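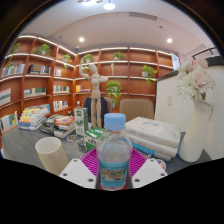
Right, big table sort-out. I've given myself 90 minutes and a pot of tea, and when the timer goes I'm stopping whatever state it's in. (29 April 2026, for the record, so I can't pretend later that I did it in March.)

Books first, as they're the worst of it. I've got piles to keep, piles to lend and a pile that belongs to Dalal Mansour and has done for ages. Dalal, if you're reading this, you're getting them back in May, promise!
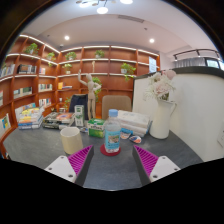
And before anyone asks, the wooden mannequin is staying. Fares Saab reckons I should shove it in a cupboard, but I like a bit of drama behind my books and it's the only one here with decent posture.

Just hit 30 minutes and all I've done is read bits of things and move them slightly. Classic.
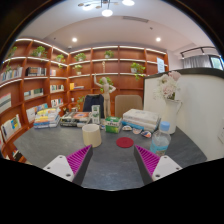
New house rule while I'm at it: drinks live on coasters, always. I bought a few from Sunley after I ruined my last table and I'm quite strict with guests about it. Less so with myself, as the dark red one is lying there with nothing on it and my water bottle is standing off to the right on the bare table. Fares would be thrilled.

Still to do: find a home for the little badges, decide about the green and white boxes, dust the vase. Nearly 35 minutes left, so I'm putting the kettle on again.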